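Temps de lecture : 3 min

Juin, tard le soir

Je reprends ce cahier que j'avais laissé dormir au fond du tiroir, sous les factures et les recettes découpées, parce que j'ai passé toute la journée à la table verte et que j'ai encore du bleu plein les yeux. Quand je les ferme, je vois des bouchons. C'est un peu ridicule à mon âge, mais c'est ainsi, et je crois que j'ai envie de garder une trace de ces journées-là, qui se ressemblent tant qu'elles finiront par se confondre toutes dans ma mémoire.

La commande vient de chez Pilletti, comme celle du printemps, et il faut la rendre dans 3 jours à l'atelier de Plesa. J'avais dit oui un peu vite au téléphone, comme toujours - je ne sais pas dire non quand on me parle gentiment - et ce matin, devant les sacs, j'ai eu un petit moment de découragement. J'ai fait du café, j'en ai bu deux tasses debout devant la fenêtre, et puis je me suis assise.

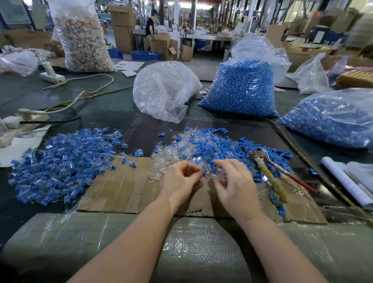 Le début d'une séance est toujours lent chez moi, il faut que les doigts retrouvent leur chemin. Je prends une coque transparente, je cherche un petit bouchon bleu à côté, je pousse avec le pouce, et pendant un bon moment je m'y prends comme une débutante. Ensuite cela vient tout seul et je peux penser à autre chose, au jardin, au dîner, à la chanson entendue à la radio. J'aime avoir le tas à faire au milieu du carton et repousser à gauche ce qui est assemblé, avec la pince posée à droite, les manches tournés vers la droite. Son ruban a bien jauni, il faudrait le refaire, mais j'y suis tellement habituée que j'aurais peur de ne plus la reconnaître dans la main ! Je l'avais achetée chez Haworth, le magasin près de la gare, 18 euros, et j'avais trouvé cela cher à l'époque.

Vers midi j'ai mangé un reste de soupe sans rien débarrasser, une assiette sur les genoux, ce que j'interdis à tout le monde dans cette maison. La radio parlait d'un festival à Skurnavmont et je me suis promis d'y aller cet été, une promesse que je me fais chaque année et que je note ici pour avoir un peu honte si je ne la tiens pas. Il y a 21 kilomètres, ce n'est pourtant pas le bout du monde.
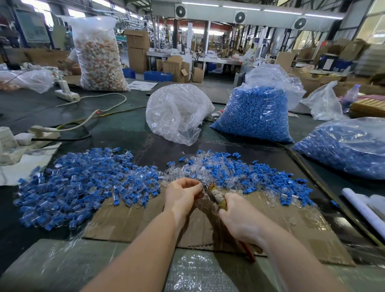
La pince me fatigue plus que le reste, je le sens ce soir dans la paume et jusque dans le poignet. À la main, on peut rêvasser, alors qu'avec elle il faut regarder ce qu'on fait, tenir les mâchoires du bout des doigts de la gauche et serrer de la droite, et au bout d'une heure j'ai les épaules aux oreilles. Et puis il y a ces petits fils fins qui dépassent des pièces bleues et qui m'agacent, je les retrouverai dans mes manches jusqu'à dimanche en huit, je me connais. Le carton est déchiré, lui aussi, il a fait son temps, et je devrais en garder un beau la prochaine fois qu'on me livre quelque chose.

À six heures j'ai arrêté, le dos en compote, mais plutôt contente de moi. J'ai pris un bain très chaud et j'ai frotté mes mains avec la crème à l'amande, en regardant la nuit qui ne se décidait pas à tomber. Demain je m'y remets tôt, avant la chaleur, et il faudra penser à téléphoner à Plesa pour l'heure de la livraison - et à racheter du café, il n'en reste presque plus.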